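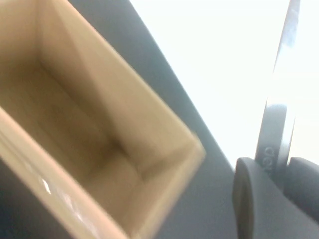 Figure 3. An open corrugated box with nothing inside, seen from above.

4.2 Does the box size explain the waste?

The claim that oversized boxes are the main source of waste in home delivery is now repeated so often that few papers bother to cite anything for it. Where a source is given, it is usually Nedeljković, whose survey asked householders whether their last parcel had been 'too big', 'about right' or 'too small'. We have doubts about this question. People judge a box after they have taken the goods out of it, and an empty box (Figure 3) looks larger than a full one. The survey did not ask for measurements, and it did not ask what had been used to fill the gaps.

Our own records were meant to test the claim more directly. Of the 929 parcels logged at the Purklow depot in July, 770 could be matched to an order with known item sizes. The rest were dropped, mostly where a seller had merged two orders without saying so. For each matched parcel we took the inside volume of the box and set it against the volume of the goods, allowing for whatever sleeve or carton the maker had put round them.

On this measure 451 of the 770 parcels were more than half empty. That is a large share, and it would be easy to stop there, as others have done. But a half-empty box is only wasteful if a smaller one could have been used, and for many of these parcels it is far from clear that one could. Long, thin goods such as curtain poles and rolled prints leave a great deal of air in any box with square ends. Glassware needs space on all sides, and the sellers who packed it tightly in our sample also had more returns for breakage. We do not claim that one caused the other, as the sellers differed in other ways too.

A further problem is the way box ranges are sold. Fladmont, the larger of the two suppliers used by sellers in our sample, offers its stock sizes in fixed steps, with a minimum order of 200 for each size. A small seller with little storage will sensibly buy two or three sizes and make do. To describe the result as careless packing, as the Rotent report does throughout, seems to us unfair. The packer at the bench picks from what is on the shelf. Whether the shelf could be better stocked is a question about rent, cash flow and floor space, and the Rotent report says nothing on any of these.

We are also unconvinced by the savings that Rotent gives for made-to-measure boxes. The figures compare board used per parcel before and after a cutting machine was brought in, but they leave out offcuts, which the report mentions only in a note to one of its tables. They also leave out the older stock that was thrown away when the machine arrived. If either were counted the saving would shrink – by how much we cannot say, as the weights were not published and our request for them was not answered.

None of this shows that box size does not matter. Bigger boxes take up more room in a van, and a van that fills sooner must make more trips. That argument is sound as far as it goes. It depends, though, on vans being full when they leave, and the loading sheets at Purklow suggest that many were not. On the lighter routes, a smaller box would have saved board and nothing else.

What happens to the box afterwards has had even less attention. Nedeljković assumes that all card put out for collection is recycled, and then uses that assumption to rank card above every other kind of packing. We found no check on it anywhere in the study. Wet card, greasy card and card still covered in tape may all be turned away at the sorting stage, and a large box left out in the rain is no better placed than a small one. Reuse is harder still to trace. Several householders told us they kept good boxes 'for later', but we had no way of finding out whether later ever came, and we have left these answers out of the totals.

For these reasons we treat empty volume in what follows as a description of the parcel and not as a measure of waste. Section 4.3 looks at filling material, where the records are thinner but the link to what is thrown away is easier to follow.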